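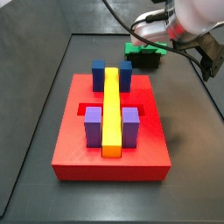 Week 6 notes: getting an assembly planner to put things down in the right order

Ok, so last week we finished perception and a few of you asked when we'd get to the part where the arm does something useful. We're there now! These notes cover what I said in the lecture plus the bits I skipped when the clock ran out.

The running example for the next three labs is the block puzzle: red base with a slot cut across it, purple and blue uprights, long yellow bar down the middle. The green piece stays on its black block until the planner has a use for it, so for now treat it as an obstacle and make sure it's in your collision scene. I lost most of an afternoon in August to a version of my own code where it wasn't.

1. What the planner gets

Your perception node hands over a list of parts, each with a pose and a confidence. That's all you have. The planner doesn't know that a purple block goes in the slot, or that the bar sits between the uprights. You have to tell it, and you do that with the constraint file. Each line is a relation between two parts: "inside", "on", "beside", "before". The first three are about geometry, and the last one is about time. Please don't mix them up -- half the bug reports I got from the last group were a "beside" that should have been a "before".

2. Ordering

Think about the bar for a minute. If it goes down first, the gripper has to bring each upright in right next to it, with fingers that take up room of their own. If the uprights go first, the bar comes straight down from above but the gap has to be right. Both orders are legal as far as the constraint file cares. The planner picks by cost, and the cost is yours to write.

In Trondau (our planner, the one on the lab machines) the search is plain A* over partial assemblies. Run it on the puzzle with no ordering hints and it expands 1,789 nodes before it finds a plan. Add one sensible "before" line and it drops to 300. I'd like you to find that line yourselves, so I'm not printing it.

3. Control, or why the last bit is slow

Free-space moves run at 100 percent of the lab speed limit. As soon as a part is close to contact we switch to the Rotivik controller, which drops to 35 percent and starts listening to the force reading. For a slot insertion it does a little search pattern: touch, back off, shift sideways, try again. You'll hate how slow it looks. Leave it alone until your plan works end to end, and then play with the gains as much as you like (in the simulator first, please).

One thing that trips people up: the switch happens on the planned distance and ignores the measured one. So if your base pose is off, the controller wakes up late and you arrive at the slot going much too fast. If you see a force stop on every single insertion, go look at your base pose before you touch anything else.

4. For the lab

Pull the latest branch, load the puzzle, and get a plan out of it. Then swap the blue and purple pairs in the constraint file and run it again. Write down which constraint fails first and what the log says about it. Half a page is plenty, and pasted log lines don't count toward it.

Stretch goal, if you're enjoying yourself: write a cost term that prefers orders where the gripper never passes over a part it has already placed. Mine is eleven lines and pretty ugly, so I'm sure you can beat it.

Bring your lab write-up with you next time, we'll start from the logs.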